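Skedden 4 drops the old view engine, Wivum plugins need a rebuild

The Skedden web framework went to version 4 on Thursday, a bit after 2 in the afternoon. Big one. The old Coman view engine is out of the default install, routing has been rewritten, and anything built on the synchronous data layer will throw warnings at startup. Package is up on the usual feed, source tagged.

Main change is under the hood. Controllers and API endpoints now share one base class, so you no longer register the same filter twice. Config has moved out of XML and into a single settings file. There's a converter for that, run it from the project root and check the connection strings afterwards, it had trouble with escaped characters in the beta and the release notes dont say that's fixed.
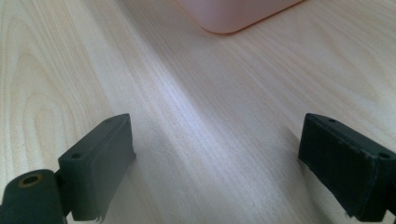 What breaks

Wivum plugins, mostly. The ORM's session factory has a new signature and all 11 of the bundled adapters were recompiled against it. Third-party ones weren't. If yours hasn't had an update since March, hold off or pin to 3. Custom model binders also need a look: the colour and date binders were merged into one class and the old names are gone, no alias.

Templates written for Coman still run if you add the compatibility package by hand. That package gets security fixes only. Grenomer, the front-end scaffolding tool, has already switched its starter project over, and its generated single-page app now talks to the JSON endpoints by default instead of server-rendered partials. Tidy enough. The login sample is missing its logout route at time of writing, there's a ticket open.

On speed, the team's own benchmark shows roughly 200 more requests a second on the plain-text test. Same hardware, they say. No figures yet for anything that touches a databse, and the default connection pool stays capped at 100.

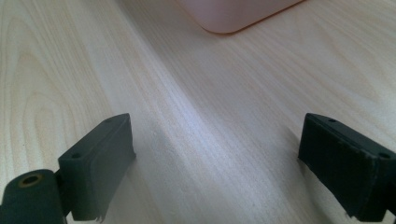 Can version 3 and version 4 projects sit in the same solution?
They can, as long as each has its own settings file and they don't share a Wivum session factory. Shared class libraries have to target the older runtime until both sides have moved.

Version 3 keeps getting bug fixes for now, no end date given. Upgrade guide is in the docs under Migration, the organised-by-error-message page is the useful one.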